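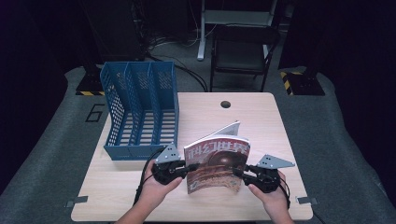 Features > Automation > Manipulation

Print this article | E-mail this article

Paper Handling Without the Robot

6/27/22

A magazine has no fixed shape. It bends under its own weight and opens when held by one edge. For the Wevora group in Dellemness, that makes it a useful test of learning from demonstration.

People perform the task with a gripper in each hand, and a policy is trained on the recordings. The set stood at 2,000 demonstrations in May, from 23 operators. Gerasimos Stefanou, who leads the work, discarded 226 in which a page tore.

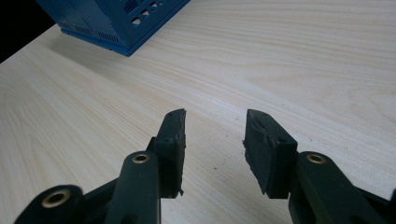
View from a hand-held gripper, with the contact pads open over the table.

Wrist views show contact well but lose the far side of the object. Adding a head view cut failed insertions by half in Stefanou's trials. Most of the remaining errors came from covers that caught on a divider.

"The policy closes too early," Stefanou said. "It has learned the position and is still guessing at the stiffness."

Contact the editors | Copyright Nundason | Back to top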